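Table gallery, Monday. Quick captions, will fix spelling later. Same light-wood table all the way through, the one on the gray mat.
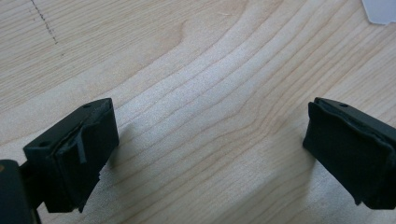
Pale top, grain bending across it.

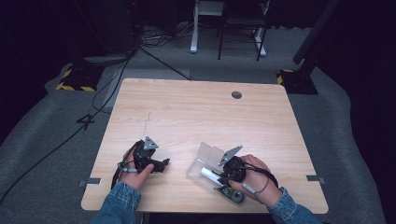
Anyway. Notes on the table first, then the cases, then what's still open.

**The top**

Light wood, matte. We call it the Pleletti top because that's what's on the invoice, the shop guy calls it something else. Three of them came in January. This one has the nicest figure of the lot, long curves, a kind of arch where the lines bunch together. The other two are straighter and a bit dull. Waltraud likes dull. I don't.

Finish has held up OK. Wipe with a damp cloth, dry cloth after, no spray. The orange stuff under the sink leaves a film and then tape won't stick for a day.

Marks: please stop writing on it. Soft pencil comes off with a white eraser if you go with the grain. Ballpoint doesn't come off at all, ask me how I know. If you need a line, low-tack tape, and pull it the same day.

No sanding!! Ingeborg has a leftover piece to test on, ask her first.

**Grommet**

Far right corner. Leads go through there when they'll reach. When they won't, run them off the back edge and leave slack. The plastic ring on the second table is loose, push it down when you walk by. New rings from Enport are 3 dollars each plus shipping, so we're waiting till there's a bigger order.

**The mat**

Gray, and it rumples at the edge every time a chair gets dragged over it. Lift the chair. I've smoothed it out so many times now. Vacuum on the low setting, the high one pulls the edge up and then you're worse off than before.

Taped numbers stay where they are. If one peels, put a new piece down in the same spot with the same number, black marker, big enough to read standing up. Somebody moved one last fall and we lost most of an afternoon re-checking the floor plan.

**Clear cases**

Lid that stands up on its own, flat base. We have 20. Waltraud found them at Jaltard, cheaper by the box, and the hinges are better than the old ones which cracked if you looked at them wrong.

How she wants them packed:

- lid all the way open before anything goes in
- long pieces first, lying flat
- small round parts after, toward the front so they don't get burried
- nothing sticking up over the rim
- close it with a thumb on each corner, you should hear it twice

If it only clicks once, open it and look. Usually something rolled into the hinge. Don't force it.

Labels on the short end of the base, never on the lid. Lids get swapped around and then the label is lying to you. Packed cases go on the gray shelf by number, 1 to 13 on top and the rest below. Spare ones under the sink with the lids shut, they fill up with dust otherwise.

Missing a part? Put the case on the windowsill, open, with a note in it. Ingeborg goes through the windowsill before lunch. Don't borrow from the next case over, we did that for a month and ended up with every single one short of something.

**Other sizes**

People keep asking for a bigger case. Engström has one, I held it in the store, nice lid, but it doesn't fit the shelf with the lid up and the price for a pack of 100 is silly for a room this size. If you've seen something in between, send me the link. Not a screenshot of the link. The link.

**End of the day**

Top cleared and wiped. Cases shut, on the shelf. Chairs pushed in (lifted in). Cables off the walkway, loose coils, no tight little knots. Lights by the door, both switches, the left one sticks a bit.

The scrap tray gets emptied into the sorting bin and not the trash. Half of what I fished out last week was perfectly good. Caps, a couple of clips, one whole unopened pack of labels.

**Still to do**

- pick a grain for the next top, Waltraud to decide, she has samples on her desk
- felt pads for the chair legs
- new white erasers, the pink ones smear
- shelf labels for the lower row, mine are falling off
- ask Enport about rings again

Ingeborg Bühler has the key to the supply cabinet in the mornings, Waltraud Brunner after two. If niether is in, the spare is at the front desk, sign for it. Samples can be looked at any time, just put them back in the same order, she has them sorted light to dark and she will notice.

More pictures when the shelf is done. Lower row first, probably.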